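Durell Kitchen Handling Set

README for the April release

Welcome, and thanks for downloading! Durell is a collection of short kitchen chores done with hand-held grippers, gathered so a policy can learn from people working in real homes. We had a great time putting it together and hope you get plenty out of it.

What's inside

500 episodes from 14 kitchens, covering 11 chores. Most run under 30 seconds. Each episode folder holds the wrist video, the gripper pose track, the finger opening width and a one-line task note in plain English.

How we gathered it

Collectors in Flostisley and Indwood worked at their own counters with their own dishes. We asked them to leave things where they normally live, so expect clutter, patterned cloth and odd lighting. We love that part! Some chores use one gripper and some use two, and the "hands" field tells you which.

Knives and caddies

The caddy chore is our favorite. Slots are narrow, handles crowd each other, and the approach angle matters a lot.

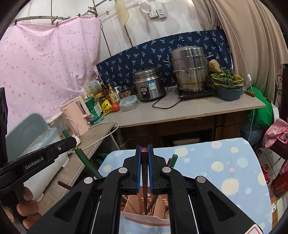
Figure 1. Knife held blade down at the pink utensil caddy, second gripper at left.

Known gaps

Glass is rare. Pose tracks can drift when the wrist turns fast, so check the "track_ok" flag before training. The Carrasco loader skips flagged episodes by default; pass keep_all=True to get them back.

Found a bad label? Please open an issue with the episode number and we'll fix it in the next release.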